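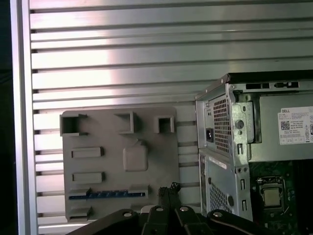 Our teardown arm has started letting go of memory sticks halfway home, and it's driving me a bit batty. It went through 37 of them without a fuss, then dropped two on Sunday, and one landed on the motherboard. Have a look at the right fingertip, all rough and ragged at the top, while the blue stick is sitting nicely across its clips. I reckon worn tips. Has anyone else been through this?
posted by eluned_m
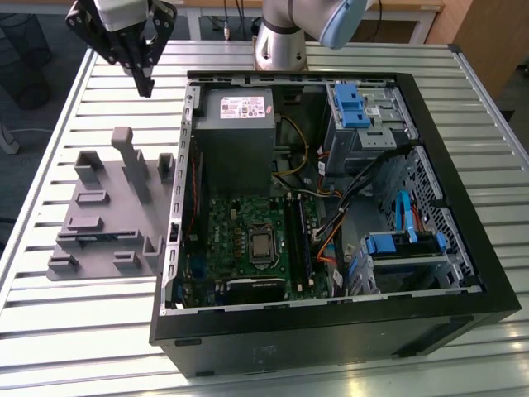

Re: Dropping memory sticks
huwbellis: Lovely setup, Eluned, but I'm not sold on the tips. Ours at Starkberg looked far worse and held on for 700 picks. I'd be asking whether the tower has crept on those slats, as nothing seems to be pinning it down, and a few millimetres is all it takes to grab a stick by its corner.

Re: Dropping memory sticks
nazmab: Sorry Huw, I'm with Eluned! A torn pad lets the stick swivel, and it's on the way up that you lose it. I'd slow the lift right down first,
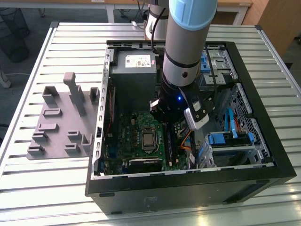 and then swap both pads together, never just the one, or you'll be chasing a lopsided grip for weeks (ask me how I know). And please keep your hands out of the case while it's running, however tempting it is to catch the thing.

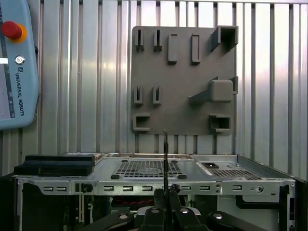
Pendant and e-stop, with the holder board behind the chassis.

Re: Dropping memory sticks
eluned_m: Thanks, both of you. New pads are ordered, and I'll clamp the tower too, to keep Huw happy.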